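Nisero - Randgriffe planen in der Simulation

Hallo und schön, dass du hier gelandet bist! Nisero ist mein kleines Paket für Griffe an dünnwandigen Gefäßen, also Schüsseln, Schalen, Becher, alles mit einem Rand, an dem man zupacken kann. Angefangen hat es als Skript in einem Unterordner von Jeltia, unserem Planer, und irgendwann war der Unterordner größer als der Rest. Seitdem lebt es hier.

Was drin ist

Im Ordner episoden liegen 1373 simulierte Griffversuche mit Gelenkwinkeln, Greiferöffnung, Kamerabild pro Zeitschritt und der Zielpose, die der Planer vorgeschlagen hat. 844 davon sind als Erfolg markiert. Die anderen habe ich absichtlich dringelassen (bitte nicht vor dem Training wegfiltern, ohne mal reinzuschauen - gerade die knappen Fehlgriffe sind spannend).

Erfolg heißt bei mir: Das Gefäß hängt am Ende der Episode frei über dem Tisch und rutscht zwölf Zeitschritte lang nicht. Das prüft pruefe_griff.py anhand der Objektpose, die Bilder spielen dafür keine Rolle.

So legst du los

Repo klonen, Umgebung aus umgebung.yml bauen, dann

python starte_griff.py --objekt schuessel --seed 205

Beim ersten Start dauert es ein bisschen, weil die Kollisionsnetze zerlegt werden. Danach liegen sie im Cache und es geht flott.

Der Planer tastet den Rand ab, legt an jeden Kandidaten eine Griffpose und wirft alles raus, was die Inverskinematik nicht schafft oder wobei der Unterarm in den Tisch fährt. Übrig bleibt meistens eine Handvoll Posen, und die werden nach Abstand zu den Gelenkgrenzen sortiert.

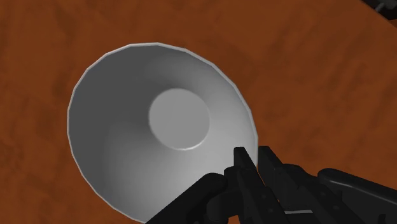

Am meisten Ärger hat mir dabei die Anfahrt gemacht. Der Kontaktlöser mag dünne Wände überhaupt nicht: Fährt der Greifer zu schnell ran, steckt ein Finger plötzlich im Material und das Gefäß schießt quer durch den Raum. Ginette Bouvier hat dann vorgeschlagen, die letzten Zentimeter kraftgeregelt zu fahren, und damit war der Spuk fast weg. Der Schalter dafür heißt sanfte_anfahrt und ist standardmäßig an. Lass ihn an!

Bekannte Macken

Die Netze sind ziemlich grob. Für die Kontakte reicht mir das, aber wer Normalen am Rand schätzen will, bekommt Sprünge von Facette zu Facette. Hervé Masson glättet sie in seinem Zweig vorher, das kommt hoffentlich im April mit rein.

Reibung ist pro Episode konstant. Zufällige Werte stehen auf der Liste, ich komme nur gerade nicht dazu.

Der Exporter nach Cellotico verschluckt den letzten Zeitschritt. Weiß ich, Ticket ist offen.

Fragen und Fehler bitte als Issue, am liebsten mit Seed und Logdatei. Pull Requests nehme ich sehr gern, auch winzige!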